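Put the Bonus Tracks Somewhere Else

4 January 2026

I bought the new Miststead record twice this winter and I'm still a little mad about it.

The first one came out in November, ten songs, 41 minutes, and I loved it right away. It opens with that long organ drone that makes you check whether your speakers are broken, then the drums fall in and you're off. It closes with "Lamp Oil," just the two singers and a guitar that's slightly out of tune, and the last thing you hear is a chair creaking. I must have played it every day for two weeks. Then the label put out the deluxe version with ten more songs stuck on the end, the streaming service quietly swapped one for the other, and now when I hit play I get 20 tracks. The chair creaks, I sit there feeling things, and four seconds later a remix with a hand clap loop comes in.

I know, I know. I could hit stop. People always say that (my brother said it on the phone before I'd even finished complaining). But I'm usually driving or have my hands full, and anyway the damage is done by the time I reach for the button. An ending needs some quiet after it. When you go to a movie you get the credits to sit through while you put your coat on, and if a theater started showing you deleted scenes over the last shot you'd ask for your money back!

Let me be fair here. I like extra songs. I'm exactly the kind of sucker these things are made for. When I was in college I paid way too much for a Prerkis single from a run of 200, purely for a B-side that was basically the drummer reading a parking ticket over a bass line, and I'd do it again. It's still one of my favorite things they ever did. But it was on a B-side! It had its own little house to live in. You had to go and get it, and you knew when you put it on that you were hearing the weird one.

Same with the old EPs that came out between albums. Three or four songs that didn't fit anywhere, in an ugly sleeve, half price. Some bands did their best work there, when the pressure was off. Prerkis put out "Tillman" that way, four songs recorded in a weekend, and to this day I'd take it over either of the albums on each side of it. Imagine those four songs as tracks 12 through 15 of some anniversary edition. You'd never have heard them. You'd have been in the shower by then. 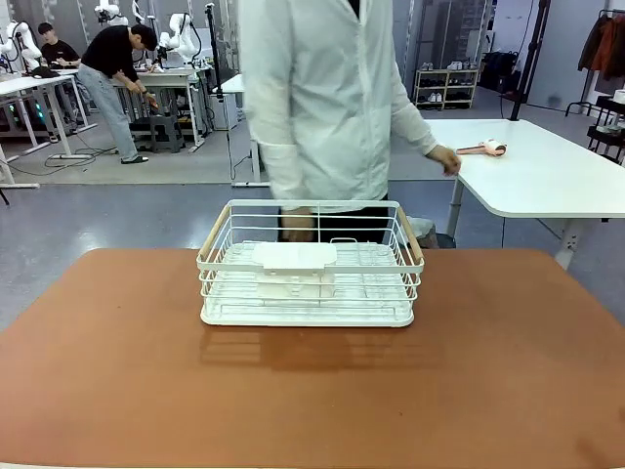
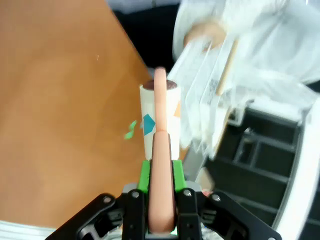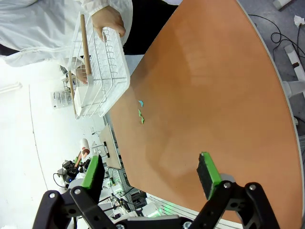
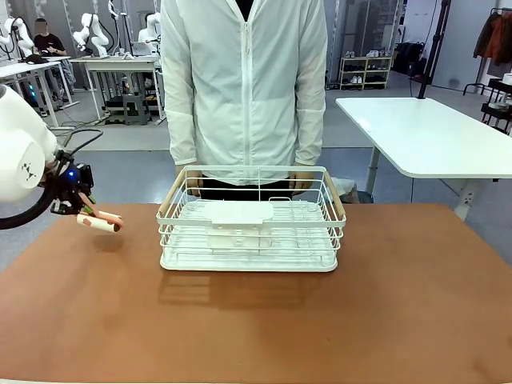

A running order is work, and I think that's the part labels have stopped caring about. Somebody in the band sat up at night with a list of songs, swapping the fourth and the seventh, finding out that two slow ones in a row kill the whole thing unless the second one is in a different key. You fill the sides, you leave gaps, you decide what goes at the front. I think of it a lot like loading a dish rack - take the white wire one in the first picture, with the light wooden handles and the flat white piece lying in the middle. It's a rectangle with four sides and it holds what it holds. Nobody looks at a rack like that and figures the smart move is to pile ten more plates on top. With a record on a streaming service there are no sides to the rack at all, so on they go.

My friend Tin-yau Peng played keyboards in a band on Wistico for six years and he thinks I'm being precious. We argued about it over noodles for most of an evening. His side of it goes like this: the songs were recorded, they were paid for, the band likes them, and a fan in some small town with no record store should get to hear them the same day as everyone else. He also told me that the deluxe version bumps the album back up the new release page, and for a band his size that meant gas money. I don't have a good answer to the gas money. If adding three demos to the end of a record gets a band to the next show, then fine, add the demos, I'll live.

Where I lost him, or he lost me, was when I asked if he ever listened to the deluxe version of his own record. Long pause. More noodles. He said he'd heard the demos when they made them.

And that's kind of my point. So much of this stuff seems to be there to be there. I went back through the records I bought or saved last year, and the ones with the expanded versions are the ones I've played least. I didn't set out to do that. I just kept reaching for the shorter ones, the way you pick up the thin novel on the nightstand when you're tired. A long record asks you to set aside an evening. A short one asks for the drive to your sister's place.

There's also what it does to the songs themselves. The third bonus track on the Miststead record is called "Second Landing" and it's terrific, a fast, grumpy little song with a trumpet on it. It deserves better than slot 13. If it had come out alone in February with a goofy cover I'd have sent it to everybody I know. As it stands, it's sandwiched between the hand clap remix and a live take of a song we already heard an hour ago, and I only found it when I fell asleep with the thing running and woke up in the middle of the trumpet solo. I thought it was a different band!

So what do I want? Pretty simple, really. Keep the album the album. If you've got ten more songs, put them out under their own name with their own cover, and link the two pages together so the fan in the small town finds both. You'd still get your bump on the new release page. You'd get two of them, come to think of it. Give me a plain button that plays the original and stops. One service I tried a while ago let you pick between editions, except the choice was buried under up to five taps and it forgot what you'd picked by the next morning.

And write something about the extras, please! The best reissue I own came with a 2000 word essay by the engineer, mostly about a broken air conditioner and how they had to record all the quiet parts before ten in the morning. I've read it more times than I've played some of the outtakes, and it made me want to hear those outtakes again, with the windows open, listening for traffic. It's the kind of thing that makes a second disc feel like a second disc.

Anyway, I ended up buying the original Miststead on vinyl, so I guess the label won. Side two runs out right after the chair. There's a bit of crackle and then the arm lifts, and I usually leave it a minute before I get up. I've got "Second Landing" in a playlist by itself. Well, it and the parking ticket song. They go pretty well together.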